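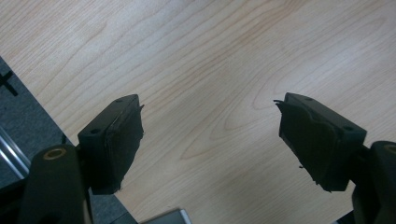
Gripper fingers over the tabletop, padding as it looks now

From: Rianne Van Hecke
To: Ovbridge home automation list
Date: February 11, 2023
Subject: Re: can they wipe a table yet?

Rūta Priedītis wrote:
> My brother-in-law saw a clip of a robot arm clearing a kitchen and now
> he wants to know when he can buy one. I told him to ask again in ten
> years. Am I being too gloomy? What can these things really do around
> a house right now, with no cuts in the video?
>
> Also, is anybody still padding their own fingers with tape or has
> everyone moved on to the molded stuff?

Hi Rūta, hi all,

Not too gloomy, I'd say, but maybe a bit hard on the poor man! We've been at table chores at Stillby since November and I go back and forth on this every week. Picking up a sponge from a bare table, fine. Picking up a sponge that somebody left half under a plate, forget it. We have nearly 1000 hand-held demos now (me and two others walking up and down with the gripper, my wrist hates me) and the policy we train on them will clear a cup, a spoon and a folded cloth most of the time. Then you put down one sheet of paper and it paws at the wood like a cat. Flat things are just miserable. My kid can do it with a fingernail.

As for the tape, yes, still taping, look at the state of it. Ragged edges, little strands curling off the tips, and it bulges so the two sides don't match. I keep meaning to redo both. I tried the molded pads from Navickas for 3 days and went back, they slid on anything glossy. Could be I had them on wrong, so if someone here likes them please speak up.

One more thing for your brother-in-law: the Prusberg people do shop-floor bins with the same kind of setup and they're way ahead of us, but their bins stay put and their parts all look alike. A kitchen table doesn't do you that favor.

Did you ever get the wiping demos to work with a wet cloth? Ours are all dry so far and I'd love to steal your settings.

Rianne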